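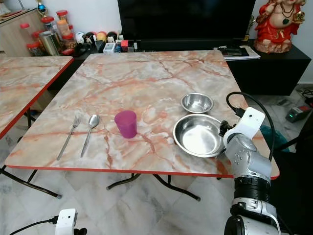 Forums > Furniture and Fixtures > Tables > Folding and Portable

Marble-pattern folding table, trim lifting at the corners

kornero_k
Looking for advice on edge trim. I have two square folding tables, glossy top in a printed marble pattern (gray and cream with orange-red veins), thin red-orange trim around the edge, dark metal legs that cross underneath. Sold under the Tudura name, bought used. Tops are in good shape. On one of them the trim has lifted at two corners, up to 20 mm at the worst one. They get used for meals every day and folded every night, so the corners take knocks against the door casing.

What adhesive holds on this kind of edge? I tried contact cement in January and it let go within two weeks.

drylap
Depends on the core and on the trim. If the core is particleboard and has taken on water, no adhesive will hold, as the surface layer comes away with the glue. Push a fingernail into the exposed edge. If it dents, the core is the problem.

Second question is whether the trim is a flat band or a T-profile with a barb seated in a slot. The two repairs have nothing in common.

kornero_k
Flat band. The core dents slightly at the bad corner, firm everywhere else.

villalobos_shop
Then the order of work is:

Peel the band back until you reach a section that is still bonded. Scrape the old cement off both faces. Let the edge dry for a few days in a heated room. Brush thin wood hardener into the soft part, two coats, and leave it overnight. Then reglue with a gel contact adhesive, both faces coated, and wait until it is dry to the touch before closing. Tape across the corner every inch.

Most failures with contact cement come from closing the joint wet. Two weeks sounds like that.

Valov
Disagree on contact adhesive at a corner. The band is under constant tension there because it wants to straighten, and contact adhesive creeps under constant load. It will look fine and then open again when the room gets warm. Use a two-part epoxy and clamp it with a caul cut to the corner radius.

villalobos_shop
Epoxy on a flexible plastic band is worse. It goes brittle, the band flexes each time the table is folded, and the bond shears. I have redone 17 of these for a catering hall and the epoxied ones were the ones that came back.

Valov
Was the band abraded first? Unsanded plastic will not hold epoxy, agreed. Sanded with 120 grit and wiped with alcohol, it does. Mine has been on since 2015.

villalobos_shop
Abraded, yes. Different plastic, possibly. Yours may be ABS.

drylap
You can take most of the tension out with a heat gun on low. Warm the band, bend it around the corner, hold until cool. After that either adhesive has a fair chance. Keep the heat moving and away from the top, because a glossy printed surface will blister well before the band is soft.

Kastriot Nikolaidis
A related point for the OP. Check the top for water entry from above as well. We eat off a similar table with steel bowls and plastic cups, and the damage came from wiping down with a soaked cloth and letting it run over the edge. The floor is tile, so the drips never bothered anyone and it went on for years. Now the cloth is wrung out and the edge gets a dry wipe. No further swelling.

Stainless bowls with a polished base are also harder on the gloss than people expect. A grain of salt underneath and you get ring scratches. Ours show when the light is low. I have found nothing that removes them.

drylap
Plastic polish will reduce them on a melamine surface. It will not remove them. Try it near a leg first.

margin_of_safety
Has anyone priced replacement against repair? I see the same style of top in the Kornero catalog, item 277, and by the time you have bought hardener, adhesive and sandpaper you are a third of the way there.

Valov
You would be buying the same edge detail with the same fault. Hardener keeps for years if you close the can.

margin_of_safety
Fair, but some people do not own a heat gun or clamps and have no other use for them.

kornero_k
I have both. Not replacing, as the two need to stay the same height so they can be pushed together.

Update, Feb 8, 2018: went with hardener, heat on the band, then gel contact adhesive. Waited 25 minutes before closing. Corners are flush now. One spot on the long run between them sits proud by the thickness of a fingernail – I think old cement was left in there. Wiping with a wrung cloth from here on.

villalobos_shop
Slit the proud spot from below with a razor blade, scrape, and reglue only that part. Do not peel from the corner again.

Valov
Report back in the summer.

Thread views: 1,039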